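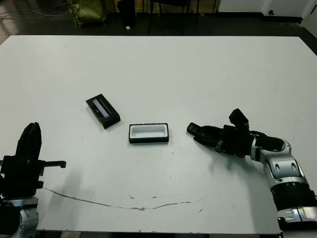
4. La sinopsis como promesa incumplida

4.1. Qué dice una ficha cuando no quiere decir nada

El corpus descrito en el apartado anterior reúne 1861 fichas de largometrajes en lenguas regionales, todas ellas redactadas para su estreno directo en plataforma. Quien las lea seguidas, cosa que no recomendamos, adquirirá pronto la sensación de haber visto una sola película muy larga en la que un grupo de desconocidos coincide en un lugar inesperado y sus vidas cambian para siempre. El género declarado es lo de menos: cambian para siempre en la comedia, en el policíaco y en el documental sobre apicultura.

Llamamos sinopsis de servicio al texto breve que acompaña al título en el menú de la plataforma. La distinguimos de la sinopsis de prensa, que la distribuidora envía a los medios, y del argumento, que a veces figura en el expediente de calificación y que casi siempre escribe alguien que ha visto la película. Las tres formas circulan con el mismo nombre en los contratos consultados, lo que explica una parte de los malentendidos que siguen y, según la oficina jurídica de la distribuidora Ševčík, también una parte de su facturación.

La bibliografía ha tratado la ficha como un paratexto menor, heredero de la contracarátula del videoclub. La comparación es cómoda, pero la contracarátula se leía de pie, con la película ya en la mano y el plazo de devolución en la cabeza, mientras que la sinopsis de servicio compite con todas las demás en la misma pantalla. Jayawardena propuso en un seminario interno una imagen doméstica que hemos terminado adoptando: la ficha es la tapa de una caja y la película, la base. Se fabrican para encajar, pero nada impide dejarlas sobre la mesa cada una por su lado, como las de la figura 1. Nuestro análisis se ocupa de la distancia entre ambas.

4.2. Procedimiento de codificación

Dos codificadores leyeron cada ficha sin conocer el título de la película y le asignaron una de siete categorías de género. Después vieron el largometraje correspondiente y repitieron la asignación. El protocolo preveía que las discrepancias entre lectura y visionado se resolvieran por discusión, y se discutió mucho. Uno de los codificadores sostuvo hasta el final que toda película con una boda en el primer acto es una comedia mientras no se demuestre lo contrario; el otro, que había asistido a más bodas, no lo veía tan claro.

Para evitar que la cuestión se enquistara, se fijaron criterios de prioridad. Si la ficha empleaba un adjetivo de género explícito («divertida», «trepidante», «conmovedora»), prevalecía el adjetivo. Si empleaba varios incompatibles, prevalecía el primero. Si la ficha se limitaba a enumerar las virtudes del catálogo en el que aparecía, sin alusión alguna a la trama, se codificaba como «institucional». Esta última categoría se añadió durante la prueba piloto y no tardó en revelarse indispensable.

Las fichas proceden de dos servicios, Wasard e Inik, y cubren cinco lenguas. En el caso de Wasard se trabajó con la versión publicada el día del estreno. Inik modifica sus textos con posterioridad y no conserva los anteriores, de modo que recurrimos a las capturas tomadas por el equipo. Cuando preguntamos por el criterio de esas modificaciones, el servicio respondió con una sinopsis de su política editorial en la que, por cierto, tampoco se desvelaba el final.

4.3. El caso Kornurine

Entre las discordancias más marcadas se encuentra Kornurine, una película de ritmo pausado sobre la venta de una farmacia rural y las tres generaciones de una familia que discuten, casi siempre sentadas, qué hacer con el mostrador. La ficha de Wasard la anunció como «un torbellino de enredos con un invitado muy especial». El invitado existe: es un tasador, habla poco y se marcha antes de la cena. En cuanto al torbellino, los codificadores revisaron el metraje completo y señalaron como candidato único un ventilador.

La historia del texto puede reconstruirse gracias a la correspondencia que la productora puso a nuestra disposición. El primer borrador, redactado por la guionista, mencionaba la farmacia, la herencia y el mostrador. La distribuidora objetó que «farmacia» resultaba fría y propuso «negocio familiar». El departamento de lanzamientos de la plataforma consideró que «negocio familiar» sugería mafia y lo sustituyó por «un secreto». Con la farmacia eliminada, la presencia del tasador quedaba sin justificar, así que pasó a ser un invitado, y un invitado que no es especial no merece línea propia. Cada enmienda, tomada por separado, es defendible. La guionista nos escribió que aprobó la versión final porque creyó que se trataba de otra película del mismo paquete.

La recepción no fue la que cabría temer. Algunas reseñas de espectadores se quejan de la falta de enredos, y una exige la devolución del torbellino, pero otras celebran haber encontrado por error algo que no habrían elegido. Sería tentador concluir que la ficha engañosa cumple una función de mediación cultural. Preferimos no darle la idea a nadie.

4.4. El francés, el primo de la ciudad y otras visitas

Un rasgo recurrente en las fichas de comedia es la figura del forastero. Su peso en el texto no guarda proporción con su presencia en pantalla: basta con que un personaje baje de un autobús con maleta para que la sinopsis le ceda el sujeto de la primera oración. El mecanismo tiene lógica comercial. El público al que se dirige el servicio no vive, en su mayoría, en la región retratada, y el forastero le ofrece a alguien que tampoco entiende lo que ocurre.

Más llamativo es que el procedimiento se mantenga en las versiones de la ficha escritas en la lengua original y leídas, por tanto, por quienes sí viven allí. En estas versiones el espectador local es invitado a descubrir su propia comarca como «un rincón lleno de sorpresas». No hemos podido medir el efecto de esta invitación, aunque uno de los exhibidores entrevistados nos aseguró que en su pueblo la frase se usa ya para dar indicaciones de tráfico.

Conviene separar este fenómeno del que Jayawardena denomina orgullo de catálogo, propio de las fichas institucionales. En ellas el forastero desaparece y el protagonista es la plataforma, que se complace en presentar, tiene el honor de acoger o reafirma su compromiso con la diversidad de las cinematografías. La película suele asomar en la última oración, a menudo con el título mal escrito.

4.5. Limitaciones

El diseño compara textos con películas completas, y es sabido que pocos abonados ven las películas completas. Una medida más realista contrastaría la ficha con los primeros minutos, hasta el momento en que suena un teléfono en la sala. Tampoco disponemos de datos de consumo: ambos servicios los consideran confidenciales, salvo cuando son excelentes.

Queda, por último, el sesgo de los propios codificadores, que al término del trabajo declaraban reconocer la procedencia de una ficha por la posición del primer signo de exclamación. Las fichas codificadas en la fase final se sometieron por ello a una segunda lectura en orden aleatorio, cuyos resultados se presentan en el apartado 5 junto con las tablas por lengua y servicio.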